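Back to contents
CHAPTER 6

Rules for Machines That Do the Laundry

By Emese Illés
3 July 2020
14 comments

A safety rule for a robot is usually written by someone who has a particular accident in mind. The rule against entering a fenced cell while the arm is powered comes from people who were struck by arms. The rule that a stop button must stay down until somebody turns or pulls it comes from machines that started again too soon. These are good rules. The trouble begins when they are lifted out of the factory, given softer wording, and applied to a balcony, a kitchen or a hallway.

This chapter is about household manipulation, meaning any task in which a robot handles ordinary objects in a place where people live. Students tend to expect that a standard will tell them what is safe. I would ask them to lower that expectation before going further. A standard tells you what a group of people could agree to put in writing, and much of what they agreed on was whatever could be measured.

6.1 The appliance has rules of its own

Take the washing machine. Long before robots came near it, it had a door that could be locked, a control program that decided when to release the door, and warnings for the person standing in front of it. All of this assumes a reader. A person sees a warning not to force the door, gives the handle a light pull, finds that it holds, and goes away to do something else. The warning and the light pull together make up the safety system.

A robot brings neither of these unless somebody has put them in. It may have no idea that there is text on the machine at all. Its light pull is a number in a file, and the number was picked by an engineer who wanted the door to open. When Uchenna Amadi reviewed the task sheets for the Sallance project, she found 449 separate instructions for arm motion and 2 that mentioned the state of the appliance. One of those was a reminder to switch it off at the end of the day.

I don't think the Sallance team was careless. They had followed their checklist to the letter, and the checklist was about the robot. It covered joint speed, cable wear, grip force and the distance to the operator. The washing machine appeared in it once, under "props."

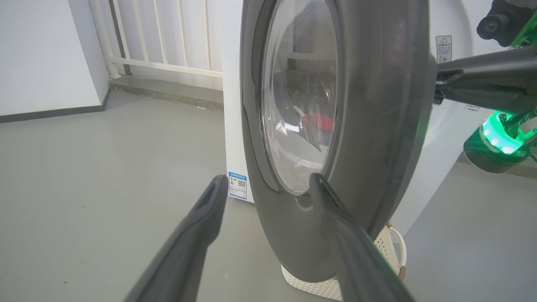
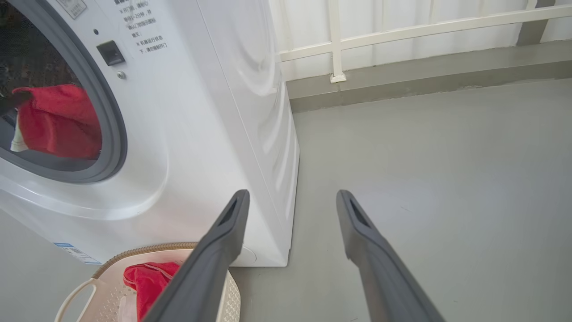
Laundry work at a front-loading machine. The printed text beside the opening in the second view includes a line in Chinese telling the user not to force the door while the machine is running.

So who ought to read the warning? There are three common answers, and I find all of them weak in some way.

The first is that the operator reads it. Most written procedures take this position, often without saying so. It works well while an operator is close by, knows the language on the panel, and is paying attention. Procedures seldom check the last two. Oluwatosin Okonkwo, who wrote the operator course at Bako, told me that her trainees could recite the stop procedure and had never once been asked to find the warnings on the appliance itself. She added a page on it in February. The page asks the trainee to write down every warning on the object to be handled, with a translation if one is needed, before power goes to the arms.

The second answer is that the robot reads it. Vendors like this one. The Zestetti handbook promises "awareness of posted hazards," and I have asked what that means without getting a reply I could use. Recognizing letters is one skill and knowing what they require is another. A system that reads a warning and then applies up to 80 newtons to the door has read it in no sense that should matter to a safety reviewer.

The third is that the appliance tells the robot its state directly, through some kind of signal. This is the best of the three on paper. It also leaves out nearly every machine already sitting in people's homes.

6.2 What a log can prove

Practice in this field leans heavily on logs. A team will report that it has carried out 3,246 door openings without an incident, and the figure will be repeated in a proposal as if it settled the matter. Before accepting it, ask what the team called an incident. Nektarios Raptis went through one such log at Sedemetti and found that a bent latch had been filed under maintenance. A basket pushed over by an elbow joint had not been filed anywhere. The form had no box for it.

You should also ask how varied the trials were. A thousand openings of the same door, on the same floor, with the same few garments, tell you a good deal about that door. They say very little about a heavier door or a wet towel caught in the seal. I have sat through meetings where this point was granted by everybody at the table and then left out of the minutes.

Kelechi Idahosa has argued against me on this. His view is that a narrow log is still better than an opinion, and that critics of testing rarely offer anything to put in its place. He has a point. My reply is that a narrow log should be labeled as narrow, on the first page, in words a buyer can follow. I have yet to see one that was.

6.3 Terms used in this chapter

Appliance state: the condition of the machine being handled, including whether it is running, locked, filling or draining.

Restraint limit: the force at which the robot must give up on a motion and report a failure. Do not confuse this with the maximum force the arm can produce. Many handbooks do.

Posted warning: any instruction printed on or attached to the object, in any language.

Exercise 6.1 asks you to write a one-page procedure for unloading a washing machine with two arms. Trade papers with a classmate before you move on to section 6.4, and mark every step that depends on somebody reading something.

Shared 37 times
Copyright Emese Illés. All rights reserved. Back to top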